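# Buying a second arm: what a small kitchen firm should put in the budget

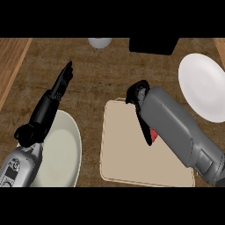 *In simulation: two arms at a table, the right one over a beige tray with a small red object.*

When Skinddale, a maker of prepared meals, began to plan for automation, the first draft of its budget had one line in it: the price of the robot. The final version had many more. I followed this planning for 6 months, and I believe the changes between the two papers can help other small firms.

The first question was one arm or two. A single arm is cheaper, and it needs less floor. But the work at Skinddale is to move food and dishes between plates and trays, and often one thing must be held while another is placed. The firm asked two suppliers, Benden and Mareck, for an offer on both versions. Neither offer included the hands. These were listed on a separate page, and the price of a hand with several fingers surprised the owners.

The second question was what to test before paying. Skinddale decided to rent time in simulation from Hoàng, a small software studio. The tables, the dishes and the trays were built on the computer, and the tasks were run there 800 times before anybody signed a contract. It is not a perfect method - a computer model of a soft dumpling is still a poor dumpling - but it showed early that the planned table was too short for two arms.

A new table is a small cost. Other lines were bigger: the electrical work, the safety fence, and the training of three people from the day shift. Cleaning was also forgotten at first. Every part which comes near food must be washed, and the covers for the arms must be replaced regularly.

My advice is to ask each supplier for the cost over three years, with service and spare fingers included. Ask also who will come when the machine stops, and how soon. Mareck gave a clear answer in writing, and Benden gave it only after a second request.

Skinddale has now reserved the money for two arms. The order will be placed in August, when the new table is already in the building.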